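Introduction to Manipulation, Lab 4: Moving Pieces on the Small Board
Instructor: Skarphéðinn Bisgaard
Circombe Technical College, Automation Program

These notes cover the simulated part of Lab 4. The hardware part has its own sheet. Read sections 1 through 3 before you come to the lab room, and bring your calibration file from Lab 3. Students who did not finish Lab 3 can load the default calibration, but the default is off by a few millimeters at the far side of the board and you will lose time correcting for it.

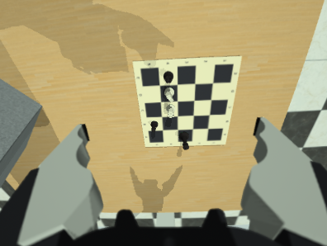
Page last changed: 7 Feb 2019

1. The task

Your program gets a move as a pair of squares, for example B2 D3. The arm must pick up the piece on the first square, carry it over the others without touching them, and set it down upright on the second square. Letters run along one direction of the board and numbers along the other. The board is 5 by 5, so any square name outside A to E and 1 to 5 is an input error. Your program should reject it before the arm moves.

No rules of chess are checked. A pawn may go anywhere. If the target square is occupied, report it and stop. Captures are in Lab 5.

The simulator is Jikine, the same build as in Lab 3. Start it with the scene file "board_small". Do not edit the scene file. If you need a different starting position, write a position file and pass it on the command line. A position file has one line per piece: color, type, square. Pieces may also be placed with an offset from the center of their square, and the test positions make use of this. A piece that stands partly over the border is still a legal starting piece.

2. Frames

Four frames are used: base, wrist, camera and board. The board frame has its origin at the outer corner of square A1, x along the letters, y along the numbers, and z up from the board surface.

The wrist camera turns with the gripper. This is the most common source of errors in the lab. When the last joint turns half a revolution, the image turns with it, and the far row of the board becomes the near row in the image. A program that assumes "up in the image" means "higher number" will work in the first test position and fail in the second. Always go through the transform chain:

board point = T(board, base) * T(base, wrist) * T(wrist, camera) * camera point

T(base, wrist) comes from the joint angles and has to be read at the same time stamp as the image. Reading it after the image has been processed gives you the pose of an arm that has moved on. The function read_pair() returns both with one time stamp. Use it.

3. Finding the board and the pieces

The supplied detector (package Palumbo, version on the lab machines) returns the four outer corners of the cream border. It needs at least three corners in view. Near the board the fingers hide the lower corners, so take the corner reading from the high position, keep it, and do not refresh it on the way down.

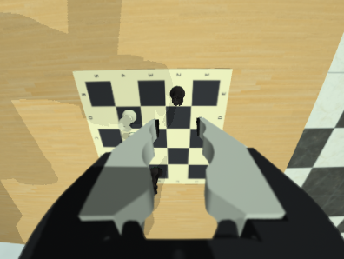 For the pieces, compute a patch for every square from the stored corners and compare it to the same patch on an empty board. Two things spoil this comparison. The first is the shadow of the arm, which lowers the brightness of cream squares enough to pass a fixed threshold. Use a threshold relative to the border next to the square. The second is perspective. A tall piece seen from an angle covers part of the next square in the image, and the simple method then reports two pieces. Look for the base of the piece and ignore the head.

Squares covered by a finger must be reported as unknown. Do not report them as empty. The test script checks for this and most groups lose points on it.

4. Approach and grasp

The motion is split into stages, each with its own stop condition:

a. Move to the high position over the source square.
b. Open the gripper fully.
c. Go down to the approach height. Check the wrist angle here.
d. Narrow the gripper to the approach opening.
e. Go down to the grasp height.
f. Close until the force limit or the minimum opening is reached.
g. Lift straight up. No sideways motion below the approach height.

The wrist angle at stage c decides which neighboring squares the fingers come down on. For a piece with neighbors ahead and behind in the same column, turn the wrist so that the fingers come in from the two sides. For a piece with neighbors on all four sides, a diagonal angle is usually possible. Write down in your report how your program picks the angle. A fixed angle is accepted for a passing grade but not for full points.

Grasp height is measured from the board surface to the fingertips. Start with 14 mm for pawns and 15 mm for the taller pieces. Higher than this and the pads close on the narrow part of a pawn, which then tilts when it is lifted. Lower and the fingertips may touch the board.
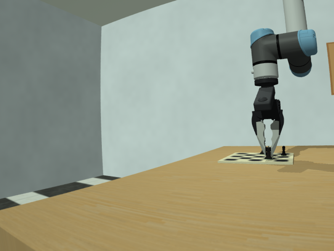 Figure 1. Side view. Gripper pointing straight down, tips closed around a black piece at the near side of the board.

Use the side view for debugging only. Your program may not read from it, and the test script turns it off. It is useful for seeing whether a piece tilts between stages f and g, which is hard to judge from the wrist.

5. Release

Releasing is stages a to g with the order changed, with one difference. Open only to the approach opening, go up to the approach height, and open fully there. Opening all the way at board height knocks over the neighbors. After release, return to the high position and take a new image to confirm that the piece stands on the target square.

6. Time limit and scoring

A run is a list of moves from one starting position. The limit is 600 seconds of simulated time per run. Wall clock time does not count, so a slow laptop is no disadvantage. A fallen piece ends the run, and moves completed before the fall are scored.

Save the log with the Flustunen logger and hand it in with your code. Logs written by hand or cleaned up afterward are not accepted. The report is two pages at most and should include the transform from your calibration file, your threshold rule, your rule for the wrist angle, and one failed run with an explanation of the failure.

Known problem: after a reset, the gripper sometimes reports its opening from before the reset. Send one full open command and wait for it to finish before stage a.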